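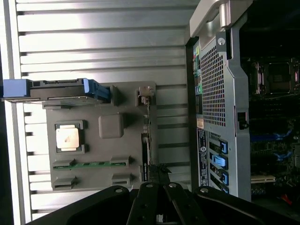
Second CPU riser: memory population and reseating order

Forum: Workstations and Servers > Disassembly and Repair
Thread started Jan 13, 2026

brunau_bench
I have a dual-socket tower open on the bench, a gray workstation chassis with the second processor on a plastic riser module. The riser is out and lying on the ribbed metal panel. The processor is still seated in its socket frame. One memory slot has a strip in it, the slot next to it is empty, and the long dark bracket with the blue ends is sitting across the top edge of the module.

Two questions before I put it back.

1. Can the second memory position stay empty, or does this type of board want matched pairs per processor?
2. Does the bracket go in before or after the riser is seated?

The machine was bought used from an office clearance and came without paperwork. Asset tag is 2547 if anyone recognizes the lot.

heltus
1. It will normally run with one module on the second processor. You lose memory bandwidth on that side. Some firmware prints a configuration warning at startup and waits for a key press.
2. Riser first, bracket last. On the towers I have worked on, the bracket is what stops the riser from walking out of its connector in transport. If the bracket will not close, the riser is not fully down.

Also, get the module off bare metal while it is out. Antistatic mat or the bag a motherboard came in.

Lullcombe
Disagree on the panel. A bare metal panel at the same potential as the chassis is a perfectly good surface for an unpowered board. The plastic body keeps most of the underside clear of it anyway. What damages these is picking them up by the connector edge.

heltus
"Most of the underside" is the part I object to. Ridges are high points. If any of them touches solder joints you can scrape something, static or no static. A mat costs very little.

Lullcombe
Fair on scraping. I would still not call it a static problem.

brunau_bench
Moved it to a mat. Next question: there are smudges on the heat spreader. Clean now, or leave it until the heatsink goes back on?

mescobar
Clean it immediately before the heatsink goes on. Isopropyl alcohol, lint-free wipe, one direction, then let it dry. Leave the processor locked in the frame while you do it. With the frame closed there is much less chance of dragging a wipe across the contacts.

If you clean it today and fit the heatsink next week, you will be cleaning it twice.

Betancur
Check the memory before anything else. Both end holders have to be fully closed on the strip. On an older module of this kind I chased a fault code for two evenings and it was one end sitting a hair high – you could not see it from above, only by running a finger along the top of the strip.

For the empty position, leave the end holders closed so they don't catch on the cabling when you lower the riser.

heltus
Seconding the cabling. Tie it back before you start. Having it slip under the connector is the usual way to end up with a riser that feels seated and is not.

brunau_bench
Thanks. I have a matching strip on order, so the empty slot is temporary. Is there any point in running it as is until the part arrives?

Lullcombe
Yes. Boot it with the single strip and run a full memory test overnight. Then if errors show up after you add the new one, you know where to look first.

mescobar
I would wait. Every insertion is wear on the riser connector, and you would be pulling the module twice for one upgrade.

Betancur
Connector wear at two insertions is not measurable. These are commonly rated for far more than a home user will ever do. Test it now.

mescobar
Ratings assume straight insertion by someone who has done it before. My preference stands, but it is a preference.

brunau_bench
Riser is back in, bracket closed on the second try. The first time it stopped short at the latch end. Pulled it, moved one cable, and it went down properly. Startup gives a memory configuration warning with code 877 and then continues. Both processors are listed.

heltus
Warning is expected with an uneven population. Note the code and see whether it clears when the second strip is in. If it does not, swap the two strips between slots before you blame the board.

brunau_bench
Will do. Memory test is running, 500 passes of the short pattern and then the long one.

Lullcombe
Skip the rest of the short passes. The long pattern is the one that finds things.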